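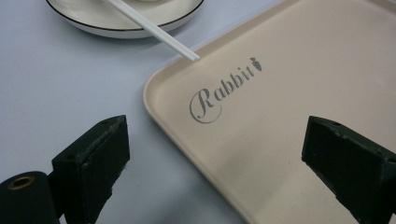
I built the hand-held gripper on a bench in my garage, and most of the trouble was in the fingers. Hwa-young Jang cut the first pads and I wore through them fast. For table work I like a tray with a raised rim – it gives the two black fingers a real edge to go for, and a chopstick nearby makes a nice thin target.

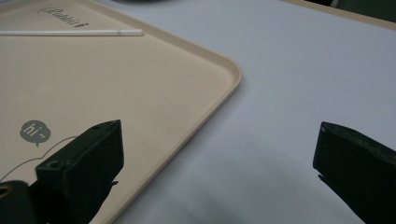

Figure 4. Fingers open at the tray, white pen lying near the upper rim.

We logged 3,519 grasps with the Kimside build, and up to 100 were thrown out for bad timing. Thin things were the hardest, so I reground the tips in September and ran the set again.

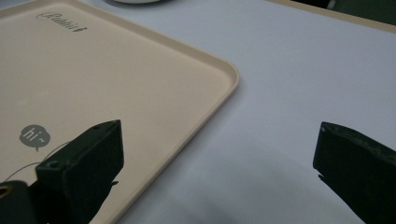 Figure 5. Left finger over the tray, right finger over the tabletop.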